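Folding morning at Jeston fills 125 towels' worth of shelf

I stopped by the Jeston linen room this morning to see how the spring towel drive is coming along, and I left wanting to go home and redo my own closet! The drive has taken in 400 pieces so far, all headed for the Chowdary guest house, and every one gets laid out flat and checked before it's folded.

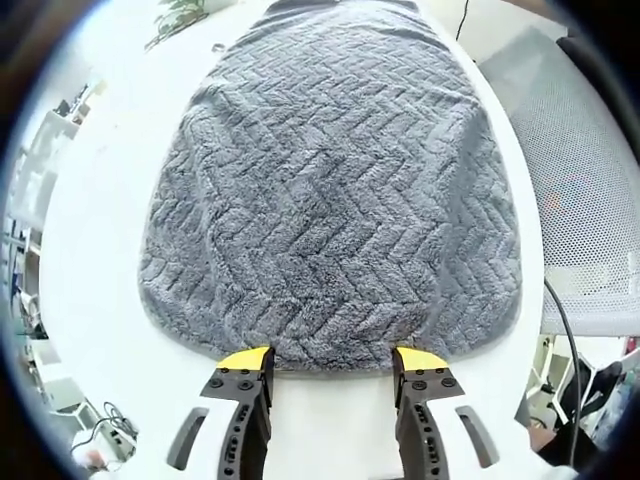

Community News

Kavitha Bangera runs the folding table, and she has strong feelings about plush. Smooth it flat first, she told me, and look along the pile for pulls. The gray ones with the zigzag ridges are her favorites – the pattern gives you a line to fold along, so even I got the corners to meet (on my third try). By the time I left, 125 were folded and on the shelf.

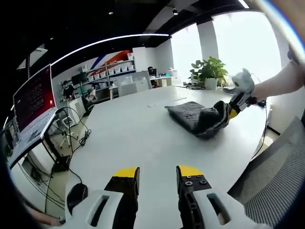

The fold itself has been a friendly argument for weeks. Wilson Huaranga likes thirds, Kavitha likes quarters, and the guest house only cares that they fit a shelf 6 inches high. Thicker things are harder. A dark gray quilted piece on the long white table was still crumpled at one end, and padding like that never wants to stay down. Wilson says to press from the middle out and be patient.

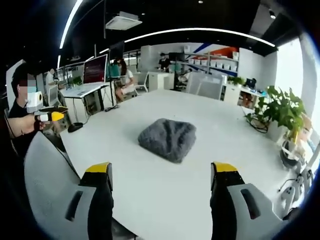
The fluffy ones get folded into squares and stacked no higher than four, or they slide. Grikitz is lending shelving through November, and there's still room on it. If you have clean towels to spare, bath size is what they need most, and you can leave them at the Jeston front desk any morning before noon.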